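Last updated: April

THE SPOON DRAWER

My aunt left me her kitchen and 694 plastic bags. I know the number because my cousin Damián counted them, out loud, sitting cross-legged on the floor of her apartment in Flarnmont while I was trying to be sad.

She had them everywhere. Inside other bags, mostly, but also behind the oven, in the good soup pot, under the cushion of the chair she never let anyone sit in. She'd lived in that apartment since before I was born and I don't think a bag had ever left it. Things came in a bag, the things got used up, the bag stayed on like a lodger.

The plan was simple, and it was Viorica's plan, so there was a schedule. Mornings we'd sort. Afternoons Rok would drive whatever was worth keeping over to my place in Jastdale, and whatever wasn't worth keeping would go down in the elevator and we wouldn't talk about it. I was given the white table and one white bin, the kind with a handle hole in the end, and told that whatever fit in the bin was mine and I was not to start a second one. Viorica knows me.

So naturally I spent the whole first morning deciding about one spoon.
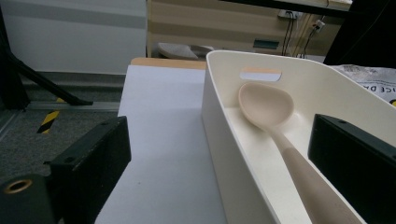 It was the porridge spoon. I'm calling it that because that's what she called it, though I never once saw her eat porridge. She stirred everything with it — jam, rice, paint on one occasion, a tin of pale yellow for the bathroom that she swore was cream. She bought it at the Spahić market the summer I stayed with her, and she haggled so long over it that the man gave her a lemon to go away. It's beige. It's silicone. It is not an heirloom by anybody's standards and I put it in the bin and took it out again maybe five times.

"It's a spoon," Damián said. (He was at two hundred and something by then and didn't want to lose his place.)

"I have spoons," I said.

"So leave it."

"But I don't have that one."

He went back to his counting. I could hear him under his breath, two hundred six, two hundred seven, and the bags whispering along with him. You forget how noisy they are. She used to do it at night, you know, fold them. I'd be on the pullout with the door half open and I'd hear this crinkling from the kitchen at eleven, at midnight, and I thought all old ladies did that. I thought it was like prayers.

We stopped at one for sandwiches. Viorica had brought them from Sestik, the place on the corner with the bad coffee, and we ate standing up because the chairs were already gone. She looked in my bin and then she looked at me.

"That's all? All morning?"

I said I was being careful. She said careful was fine but the landlord wanted the keys in 10 days and there was still the bedroom, the hall closet, and whatever was on top of the wardrobe. Then she picked up the next bag off the heap to show me how fast it could go, and shook it, and an envelope fell out on the floor.

It was money, of course. You were ahead of me, everybody's ahead of me when I tell this. Small notes, soft as cloth, with a rubber band that snapped the second Damián touched it. And on the envelope in her square handwriting it said BATHROOM, and there was an old price for tiles, crossed out, and a newer price under it.

Well! We went through the whole lot again after that. No more counting, no more schedule. Rok came up to see what was taking so long and got put to work on the ones from behind the oven. We held them up, we squeezed them, we turned them inside out and stuck our arms in to the elbow. By the time the streetlights came on we had 13 envelopes and about 2,000 in all, and not one of them said anything as useful as a name. WINDOW. TEETH. TRAIN. One just said NO.

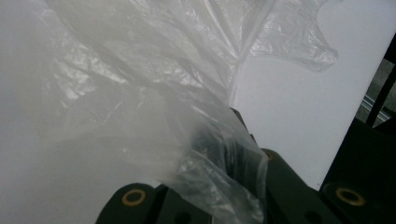
Rok thought we should leave a few of the bags folded, the way she'd had them, and it was the only thing he'd said in an hour so we all stopped and looked at him. He said it didn't seem right, emptying every single one. He said she must have had a system, and maybe the empty ones were part of it.

Viorica opened her mouth and shut it again. Then she sat down on the floor, in her nice trousers, and took one off the pile and smoothed it over her knee. She folded it in half and in half again and then over into a triangle, and tucked the end in. I hadn't known she knew how. I suppose she'd had her own summers on that pullout.

I did one too. Mine came undone.

We took the TRAIN envelope and split it, and I'll tell you where I went some other time. The spoon's in the drawer by my stove. I used it this morning, on rice, and left it in the sink.

RECENT STORIES
The Man Who Gave Her a Lemon
Pale Yellow
Anoma Sheikh: Two Stops Past Jastdale
Dima Harb: The Upstairs Piano

Contact | Copyright remains with the authors | Back to top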